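비누가 마르는 시간
욕실 한구석의 작은 살림에 대하여

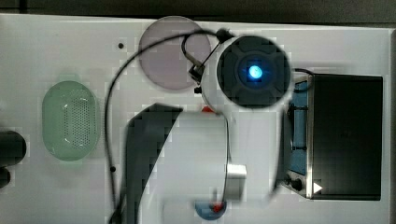
어릴 적 외할머니 댁 세면대에는 늘 비누가 두 개 놓여 있었다. 하나는 손을 씻는 비누, 다른 하나는 걸레와 양말을 빠는 비누였는데, 나는 여섯 살이 되도록 그 둘을 자꾸 헷갈려서 빨랫비누로 세수를 하고는 얼굴이 당긴다고 울곤 했다. 할머니는 그럴 때마다 웃으면서 참기름 냄새가 밴 손으로 내 볼에 로션을 발라 주셨고, 그러고 나면 꼭 비누를 세워 놓으셨다. 눕히지 않고 세워 놓는 것, 그게 할머니의 방식이었다. 벽에 비스듬히 기대 놓은 비누가 아침이면 돌멩이처럼 단단해져 있던 것을 지금도 기억한다.

비누 이야기를 쓰겠다고 했을 때 편집부 사람들은 조금 난감해하는 얼굴이었다. 그래도 지난 한 해 동안 우리가 하루에 몇 번씩 손을 씻으며 살았는지 생각해 보면, 이만큼 가까이 두고도 이만큼 들여다보지 않은 물건이 또 있을까 싶다. 나만 해도 집에 들어오면 가방도 내려놓기 전에 세면대부터 간다. 그렇게 손을 씻다 보니 언제부턴가 펌프형 세정제를 치우고 다시 고체 비누를 쓰게 되었고, 다시 쓰다 보니 잊고 있던 문제와 마주쳤다. 무르는 것이다. 며칠만 지나면 비누 밑바닥이 죽처럼 풀어져서, 집어 들 때마다 손가락이 쑥 들어가는 그 느낌을 아는 분은 아실 것이다.

그래서 찾아간 곳이 망원동 골목 안쪽의 비누 공방 고밀라노(Gomilano)다. 간판이 작아서 나는 두 번이나 지나쳤고, 결국 옆 세탁소 사장님께 길을 여쭈어야 했다. 공방을 꾸리는 하미드레자 솔타니 씨는 서울에 온 지 20년이 되었다고 한다. 말투에 부산 억양이 살짝 섞여 있어서 물었더니 처음 몇 해를 영도에서 보낸 탓이라며, 지금도 화가 나면 부산말이 먼저 나온다고 했다. 문을 열고 들어서자 올리브기름 냄새와 월계수잎 냄새가 한꺼번에 밀려왔다. 향수처럼 콕 찌르는 냄새가 아니고, 오래된 부엌 찬장을 열었을 때 나는 것 같은 둥글고 묵직한 냄새였다.

"비누는 만드는 데 하루, 기다리는 데 한 철이에요."

차를 따라 주면서 솔타니 씨가 한 말이다. 기름과 가성소다 녹인 물을 섞어 틀에 붓는 일은 반나절이면 끝난다. 그다음이 길다. 굳은 비누를 잘라 선반에 올려놓고 바람을 쐬며 물기를 날려 보내는데, 이 공방에서는 짧아도 6주, 올리브기름이 많이 들어간 것은 여섯 달까지도 둔다. 내가 갔던 날 안쪽 방 선반에는 504개가 줄지어 있었다. 숫자를 이렇게 정확히 적을 수 있는 것은 선반마다 연필로 날짜와 개수를 쓴 종이가 붙어 있었던 덕분이다. 그는 매일 아침 창을 열고, 사흘에 한 번씩 비누를 돌려 눕힌다. 장마가 오는 7월에는 제습기를 틀고도 마음이 놓이지 않아 밤에 한 번 더 나와 본다고 했다.

나는 준비해 간 질문을 다 제쳐 두고 그것부터 물었다. 우리 집 비누는 왜 그렇게 무르느냐고. 솔타니 씨는 비누를 어디에 두느냐고 되물었고, 나는 욕조 모서리라고 대답했고, 그는 아주 슬픈 표정을 지었다. 샤워기 물이 튀는 자리에 두면 아무리 잘 말린 비누도 소용이 없다는 것이다. 고체 비누에는 글리세린이 남아 있어서 물기를 잘 끌어당긴다. 손에는 고마운 성질이지만 고인 물 앞에서는 사정이 달라진다. 물이 빠지는 구멍이 있거나 바닥에서 조금 떠 있는 받침을 쓰고, 큰 비누는 처음부터 반으로 잘라 번갈아 쓰라고 그는 권했다. 하나를 쓰는 동안 다른 하나가 쉴 수 있게. 쉰다는 말을 비누에 쓰는 것이 좋아서 수첩에 그대로 적어 두었다.

받침 이야기가 나온 김에 공방에서 걸어서 닿는 거리의 생활용품점 로렌테(Lorente)에도 들렀다. 주인 올란레와주 오누오하 씨는 원래 그릇을 팔던 분인데, 손님들이 자꾸 간장 종지를 비누 받침으로 사 가는 바람에 아예 받침을 따로 들여놓게 되었다고 했다. 도자기, 대나무, 실리콘, 수세미를 납작하게 누른 것까지 선반 한 칸이 제법 북적인다. 도자기는 묵직해서 미끄러지지 않지만 구멍이 작은 것은 찌꺼기에 막히기 쉽다. 나무는 보기에 참 좋은데, 욕실에 창이 없는 집이라면 가끔 햇볕에 내놓을 부지런함이 있어야 한다. 오누오하 씨 본인은 집에서 무얼 쓰시느냐고 물었더니 한참 뜸을 들이다가, 고무줄을 두 줄 감은 반찬 그릇이라고 했다. 고무줄 위에 비누를 얹으면 밑으로 바람이 통해서 아주 그만이라는 것이다. 우리는 둘 다 한참 웃었다.

집에 돌아와 나도 이것저것 바꾸어 보았다. 먼저 비누를 욕조에서 세면대 왼쪽으로 옮겼다. 받침은 일주일에 한 번 뜨거운 물에 잠깐 담갔다가 헌 칫솔로 문지른다. 그때 떨어져 나오는 비누 찌꺼기는 버리지 않고 유리병에 모아 두는데, 따뜻한 물을 조금 부어 흔들면 운동화 빨 때 쓸 만하다. 손톱만큼 남은 조각은 새 비누에 붙인다. 둘 다 물에 적셔 겹쳐 놓고 꾹 눌러 하룻밤 두면 붙는다고들 하는데, 내 경우에는 네 번에 한 번은 떨어졌다. 솔타니 씨에게 전화해 물으니 너무 바싹 마른 조각이라 그렇단다. 미지근한 물에 좀 더 불려서 붙이라기에 그렇게 했더니 이번 것은 거의 4주째 잘 버티고 있다.

비누를 선물하는 마음에 대해서도 적고 싶다. 한동안 비누 선물 세트라고 하면 명절 지나 장롱 위에서 몇 해씩 묵는 물건이었다. 우리 어머니는 그 비누를 꺼내 옷장 서랍마다 한 장씩 넣어 두셨고, 그래서 내 교복에서는 늘 희미하게 오이 냄새가 났다. 친구들이 놀리기도 했는데 지금은 그 냄새를 어디서도 맡을 수가 없다. 고밀라노에서 나오는 길에 나는 비누 네 장을 샀다. 두 장은 우리 집에서 쓰고, 한 장은 어머니께 드리고, 남은 한 장은 종이에 싼 채로 양말 서랍에 넣어 두었다.

며칠 전 어머니 댁에 갔더니 내가 드린 비누가 세면대 벽에 비스듬히 기대어 서 있었다. 구멍 뚫린 받침을 하나 사 드릴까 여쭈었더니, 멀쩡히 잘 마르는데 그런 걸 뭐 하러 사느냐고 하신다. 손을 씻고 나서 나도 비누를 도로 세워 놓고 나왔다.

2021년 5월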